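# Chapter 5: Reading a Room from the Top Down

Ask a friend to describe any room they spent time in today. You will probably hear about the chairs first, then the table, then maybe the rug. Almost everybody starts at knee height and stays there!
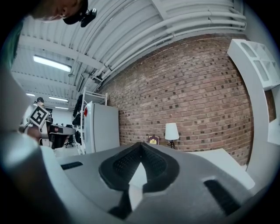 ## Why start with the ceiling?

Look at how much is going on over that brick wall. Pipes run along it in white, the ceiling is corrugated and painted to match, and the fluorescent fixtures head off toward the far end of the room. Then, down at the base of the wall, there is one table lamp with a white drum shade. Two completely different ideas about light are sharing a room, and that is exactly the kind of thing this chapter is about.

In Chapters 1 through 4 you measured floors, drew plans, and worked out how people walk from a door to a window. A plan is a wonderful tool, but it is drawn as if you were a bird with the roof taken off. It leaves out the very surface that does the most to decide how bright, how loud, and how tall a room feels. So now we look up (your neck will get used to it).

## What you will learn

By the end of the chapter you should be able to

- sketch a ceiling plan that shows lights, pipes, beams, and ducts
- tell general lighting from task lighting and accent lighting
- explain why a brick wall looks different under a ceiling fixture than it does beside a lamp
- suggest one change to a room that costs little and alters no walls

## Words to know

**Exposed services.** Pipes, ducts, and wiring left in view, with no dropped ceiling to cover them. Painting them the same color as the ceiling makes them fade back; painting them a strong color turns them into decoration.

**Corrugated.** Shaped in ridges and grooves. A flat ceiling spreads light evenly, while ridges can catch it in stripes, especially when the light comes in from the side.

**Course.** One row of bricks. Regular courses give your eye a ruler to work with, and you will use that ruler in Section 5.2 to estimate wall heights without a ladder.

**Drum shade.** A lampshade with straight or nearly straight sides. It sends light up and down through its open ends and lets a softer glow through the sides.

## Old buildings, new jobs

Brick walls and bare pipes turn up over and over in buildings that began life as something else. Our running case for this chapter is the Grirnov Building, put up in 1944 as a machine-parts store and later divided into studios. The smallest of them, the Diekmann Room, has a floor area of 728 square feet and a ceiling that most visitors remember better than anything under it.

When the studios were fitted out, the plan was to hide every pipe behind white panels. The panels would have lowered the ceiling by 16 inches. The tenants stood in the room, looked up, and asked for paint and no panels, please. We think they were right, but you will get the drawings for both versions in Section 5.4 and can argue the other side. Plenty of students do, and the noise figures give them good material.

## Brick and light

Brick is such a generous surface to study! Even a plain red-brown wall has darker bricks scattered through it, and the mortar lines break it up again. Light from high overhead tends to even all of this out. Put a lamp close to the wall and the light skims across the face of the brick, so every chip and rough edge can throw a little shadow. Same wall, same paint (or lack of it), and a very different mood.

## Before you read on

Pick a room you can return to several times this week. A classroom is fine, a garage is even better. Leave your tape measure in your bag for this one.

1. Lie on the floor, or sit as low as you comfortably can, and look up for two full minutes.
2. Draw the ceiling from memory.
3. Look again and add what you missed in a second color.
4. Turn off the ceiling lights, switch on a single lamp near a wall, and write down what changed.

Keep both layers of the drawing. You will need them in Section 5.1, where we turn a quick sketch like this into a proper ceiling plan with symbols and a key.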